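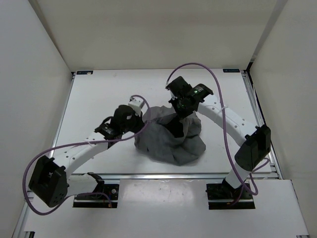
Local > Business > Open Days

Kodham opens its doors, and the robots fold (mostly)

6/16/23

Harriet Marchetti has a cold and is talking fast anyway. Second tour group of the morning, people still coming up the stairs, someone wants to know where to park. She waves them in the general direction of the loading dock and keeps going.

"Cloth is horrible," she says. "Put that in. Cloth is horrible and we picked it on purpose."

Marchetti runs the handling lab at Kodham, the automation outfit that moved into the old Sorensen building on the Corness road in January. First open day since the move. Free coffee, a sign-in sheet, a long line. By noon the sheet had 193 names on it, which she thought was a mistake until she looked out the window.

Most of the line was for the two-arm station. It goes by Jernura, and she won't say where the name came from. ("Long story. Bad story.") Pair of arms, white table, white walls on three sides, one piece of gray cloth. The job is to take the cloth from a heap to something flat, then fold it.

Why cloth? She gets this one a lot.

"A box is a box. You pick it up, it's still the same box. A towel, you pick it up and now it's a different shape, and you put it down and it's a different shape again. There's no one right place to grab it. My mother can do it watching TV. I can't write down how she does it."

So what do the arms do first?

"Look for something to pull on. A high spot, an edge. One arm takes hold, the other one waits nearby. People get bored right there, they think it's stuck. It's not stuck. Well. Sometimes it's stuck."

She laughs, coughs, finds a tissue.

The lab keeps a tally on a whiteboard by the door. Tries since the move: 869. Folds she would call good: 404. She is strict about what good means — corners have to meet, and no sleeve of extra fabric hanging out the side. A couple of visitors thought the number was low. Marchetti doesn't mind.

"Less than half. Yes. I left it up there for the open day and I was told maybe I shouldn't. But what am I going to do, put a sheet over it? Then we'd have to fold the sheet."

Evander Ogilvie was at the next table over with the kids, letting them crumple up fabric and lay it out again with barbecue tongs. One pair in each hand. He came to Kodham from a hotel laundry, where he ran the floor for years, and he was hired, he says, because he complained.

"They came to see our place, asked what we'd want a machine for. I said the feeding. Everybody thinks it's the folding. We had a folder, big thing, worked fine. But a person has to stand there and pull every piece out of a pile and find the corners and feed it in. All day. That's your shoulders gone." He shows how, both hands up, elbows out. "So I told them they were looking at the wrong end of the room. And Harriet called me the next week."

Does the thing at the white table replace that person?

Ogilvie takes his time. "Not at that speed it doesn't. I'd have been fired at that speed. Ask me again later on. I'd like it to take the worst hour of the shift, that would be plenty. The folks I worked with would hand over that hour tomorrow."

And the people who'd lose more than an hour?

"Yeah. I think about that. I don't have a nice answer for you."

Back to Marchetti, who by now has a third group and no voice. Asked about the walls, she says they keep the background boring. Lighting too. An early setup had a window behind it and the results went up and down with the weather, they lost a good chunk of time figuring that out. The cables are her least favorite part. "Cables want to be in the way. You tie them down and they find a new way to be in the way. I have gone through so many zip ties."

What's next: thicker cloth, then fitted sheets, "god help us." She wants a second station but there's no money for it yet, and she would rather not talk about a date. A visitor near the back asked if it could do socks. It can't do socks. Apparently somebody asks every time.

At the end of the tour a girl of maybe seven asked whether the arms get tired. Marchetti crouched down and said no but the motors get warm, so they do take breaks. The girl wanted to know who gets to decide when. "I do," Marchetti said, and then had to go becuase the coffee had run out.

The lab plans to open again in the fall if enough people ask. Sign up at the front desk, ground floor, not upstairs.

Comments (4)

tmw_corness: Waited in line a good while but worth it. The guy with the tongs was great with the kids. Mine did it for half an hour and wouldn't leave.

Rosalind P.: 404 out of 869 and they're proud?? My washer is from 1998 and works every time.

gearhead_lou: @Rosalind your washer doesn't fold. Fabric is really hard for these, I was impressed they put the real number up at all. Wish the article said what software they run.

Dee: Is the parking still behind the Sorensen building or do we have to use the street now? Sign was confusing.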